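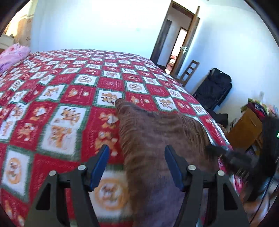
Drorkcombe, Tuesday, October 29, 2019

Nazarenko Furnished Lets
Soft Goods and Bedding Meeting, Minutes

Present: Olesia Dovhaniuk (chair), housekeeping lead, laundry lead, stock clerk, bookings clerk (minutes)
Apologies: maintenance

1. Minutes of the August meeting
Accepted with one change. Under item 4, "mattress pads" should read "mattress covers." The order for the covers was placed with Vikach and has been delivered complete. The stock clerk has filed the delivery note.

2. Bed covers, Mostcombe house
The large bed in the back bedroom stays with the red and white patchwork quilt through the winter bookings. The holiday print was discussed. One view was that cartoon bears and dogs limit the room to family bookings. Bookings reported no complaints on this point. No change.

The laundry lead noted that the green plaid borders on the white squares must be checked for color bleed from the red squares. Cold wash, low spin, one quilt per load. Wash separately from sheets. The care label is to be copied onto the room card.

Seams: inspect by hand along both directions of the patchwork, on a flat surface, in daylight. Open seams longer than 3 inches go out for repair. Shorter ones are closed in house. Thread color to match the square, or the border where the seam runs along it.

The pink floral pillow remains with this bed. Housekeeping asked whether a second one should be bought to match. Deferred until the pattern has been looked up in the Vikach list.

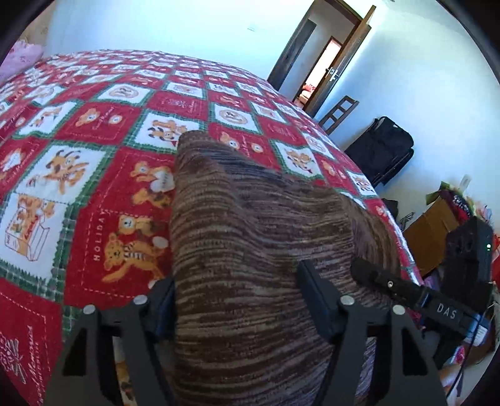 Item 2. Quilt, Mostcombe, with brown striped piece.

3. Brown and tan soft goods
Stock records list striped and knitted pieces under one heading, "brown, mixed." This has led to items being shelved by color and washed on the wrong program. Agreed to split the heading into stuffed items and unstuffed knits. The stock clerk will relabel the shelves at Drorkcombe.

Anything with a loose yarn surface is to be lifted with even pressure from both sides and not pulled by a corner. Stuffed pieces are to be aired before they go back on a bed. Zippers, where fitted, are to face the mattress.

The chair asked for the replacement budget. The balance stands at $624, of which $400 is held for mattress covers. The remainder may be spent on soft goods without further approval.

4. Knitwear handling and folding
Knitted garments are lent with the winter bookings and are folded on the bed during room turnover. Housekeeping proposed the following method, which was accepted:

Lay the garment face down. Smooth outward from the center. Bring in the sleeves, if any. Fold along the line of the ribs. Fold up from the hem once, then again. Do not hang.

Heathered yarn hides snags. Check by touch as well as by eye, and under a lamp if the light is poor. Snags are to be drawn through to the wrong side with a hook and never cut.

The laundry lead wants knits turned inside out before washing. The chair pointed out that this slows folding. To be tried at Mostcombe for 17 days and reported at the next meeting.

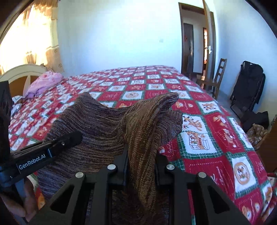

Item 4. Ribbed knit bunched on the bed.

5. Cats
Mostcombe accepts cats. Housekeeping asked for extra time to remove hair from quilts at turnover. Short dark hair is hard to see on the red squares and plain on the white ones, so both need the same number of passes. Method: dry rubber brush first, then lint roller, then shake outdoors. A vacuum is not to be used on patchwork.

Turnover time for cat bookings was extended by almost half an hour. Bookings will adjust the check-in times.

Knits are to be kept in the closed chest when a cat is booked. Snag repairs are to be recorded by booking.

6. Actions
Room card, Mostcombe back bedroom: housekeeping
Shelf labels, Drorkcombe: stock clerk
Pink floral pillow, pattern search: stock clerk
Inside-out wash trial: laundry
Check-in times, cat bookings: bookings
Rubber brushes, price from Vikach: O. Dovhaniuk

7. Other business
The lock on the linen closet at Drorkcombe is stiff. Passed to maintenance.

Next meeting to be set by the chair once the wash trial has been reported.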